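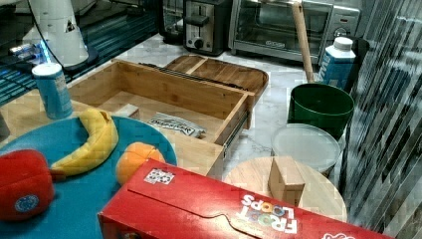

Fruit and Froot: banana, orange and a box of Froot Loops.

What Counts as Breakfast? Morning Eating and How People Describe It at Gillside
Eleni Gashi
Food and Society, second-year project report

Introduction

My first plan was to find out whether students at Gillside eat breakfast. My tutor pointed out that this had been done by every second-year group since the module began, and that the answer was always "some of them". She suggested I look at the word itself. I agreed, mainly as the form was due at noon.

The question became: when people say they have had breakfast, what have they had, and when people say they haven't, is it true? The second half interested me more. My flatmate claims never to eat breakfast. She says this most mornings with toast in her hand. Toast, she explains, is for while the kettle boils.

Around 2000 students live or study at Gillside, which has its own dining hall, a shop, and the Spahić bakery across the road. The dining hall serves a cooked breakfast until half past nine. Students are known to it mostly by reputation.

Background

Most of the reading I found treats breakfast as a health matter. Does it help people concentrate, does it affect weight, should schools provide it. Much less has been written on how people decide that a given item is breakfast and another is "just something I had". The historical chapters on the reading list were helpful here. Breakfast has at various times been beer, cold meat, porridge, nothing at all, and whatever was left from the night before. The idea that certain foods belong to the morning is fairly recent, and the people who sell those foods have been keen on it.

Cereal is the plain case. Eat it at eight in the morning and you have had breakfast. Eat the same bowl at midnight and you have had cereal. I tried to find another food that changes its name so completely by the clock and could only come up with cold pizza, which goes the other way and becomes breakfast by surviving.

Method

I handed out 200 paper questionnaires in the library foyer and outside the dining hall. Paper was a mistake. I had been told online surveys get a poor response, and nobody had mentioned that paper ones get used to rest cups on. Of those that came back, 17 had to be thrown out, several of them for answering every question with "eggs".

The questionnaire asked people to write down everything they had eaten or drunk before noon that day, with times if they could remember. On the back, it asked whether they had eaten breakfast. The order mattered. In my trial run I asked the breakfast question first, and people who had said no then left the list blank out of loyalty to their answer.

I also kept a diary of my own mornings through October. I have left it out of the findings, where it would only lower the tone.

Findings

The majority of people who said they had skipped breakfast had eaten something before noon. The commonest items were toast, a banana, a biscuit with coffee, and the Gudamness oat bar, which the shop keeps by the till. Asked why a Gudamness bar was not breakfast, one person wrote "it has a wrapper". Another wrote "I was walking".

Both answers turned up again in different words, and I have come to think they are the main result of the project. Sitting down seems to count for more than the food does. A bowl counts. A plate usually counts. Anything eaten out of a packet on the stairs up to the lecture theatres does not, however much of it there was. One respondent listed two sausage rolls from Spahić, a yoghurt, an apple and a hot chocolate, all before ten, and ticked "no breakfast" with a very firm tick.

Fruit was the oddest case. A banana on its own was hardly ever called breakfast. A banana next to cereal was "a proper breakfast" or, in one hand, "a healthy one for once". The fruit appears to lend its good name to whatever is standing beside it, and gets very little back.

Coffee divided people more sharply than anything else. A small and loyal group said coffee was breakfast. Everyone else who mentioned it treated it as a condition for being asked the question.
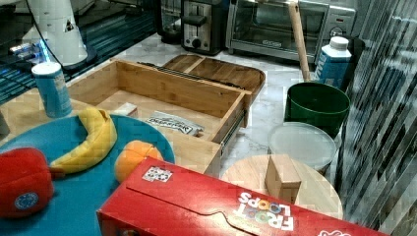 Where people kept their morning food also made more difference than I had expected. I had put in a question on storage only to fill the page. Those with a cupboard or shelf set aside for breakfast things mostly said they ate breakfast. Those whose oat bars and tea bags lived in a coat pocket, a desk or a drawer with the batteries mostly said they did not, even where the lists on the front looked much the same. It may be that having a breakfast shelf makes you a breakfast person. It may also be that breakfast people put up shelves. My data can't tell these apart and I would distrust anyone whose data could.

A few people use Forkine, the meal diary app, and let me see a week of entries. The app makes you file each thing under a meal or under "snack". Before noon, nearly everything went under snack. One user had entered porridge as a snack on account of having eaten it standing up.

Problems

People asked outside a dining hall in the morning are not a fair sample of people in the morning. The library foyer was meant to balance this, but those in the library at that hour are not a fair sample of anything.

I also relied on memory, and on honesty. Two flatmates filled in their forms side by side and disagreed about who had finished the milk.

The word limit of 3000 has not been a difficulty.

Further work

Lunch would be worth trying, though early signs are that everyone agrees what lunch is and feels they were not given long enough for it. I would like to repeat the storage question with better wording, and to ask older people at the bakery, who had strong views on sausage rolls when I went in to ask about prices and who I was not able to include, as I had run out of forms.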